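**Robots on the room-reset shift, what changed for your crew?**

**penrose_m** · 11/02/2026

I run housekeeping at Fokwood, 200 rooms. Management wants a humanoid for the entry area jobs: slippers, shoe racks, hangers. The supplier is Flosico. They say it frees up staff. I'd like to hear from people who work next to one.

**rbastos**

We've had one since January. It does slippers and not much else. Nobody on my crew lost hours, but the work moved. We used to do a room start to finish. Now one of us stays with the robot and the others do beds and baths. The person with the robot is on their feet all shift and barely touches anything, and most of them don't like it.

Slippers go in pairs on the rack, and that's where it spends its time.

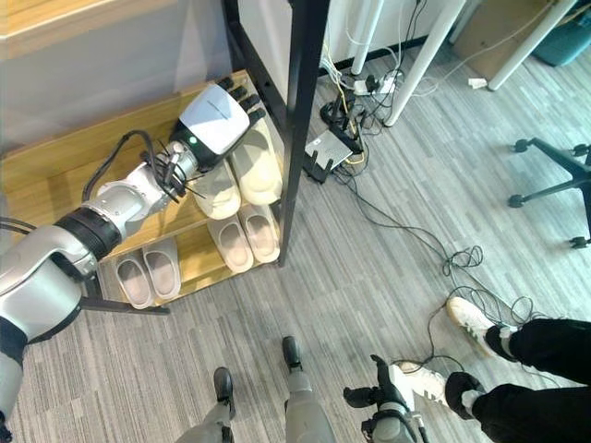 Othmane Soliman thinks the staffing question matters more than the speed. If one person has to stand there, he wrote, you have one less person making beds, and the schedule should say so.

**rbastos**

Agreed, and ours didn't for the first month. Get that in writing.

**justinas_l**

I'll disagree a bit. I have a bad back and the low shelves were the worst part of my day. Minding the machine suits me fine. We rotate every 5 rooms so no one gets stuck with it.

**penrose_m**

Does the minder get a different pay rate?

**justinas_l**

No. We asked. They said it's the same job title.

**kpandey**

Then it's the same job title with extra duties. At Brotedetti they wrote up 2,174 stops and restarts in the log and every one was entered by a room attendant. That's technician work. I'd take the robot over bending down too, but I'd want the rate settled before it arrives.

**rbastos**

Our log is on paper. Takes me twenty minutes at the end of the shift, unpaid until we complained.

**penrose_m**

Thanks. I'll ask for the minder as a separate line on the schedule and for log time to be paid. Meeting is next week.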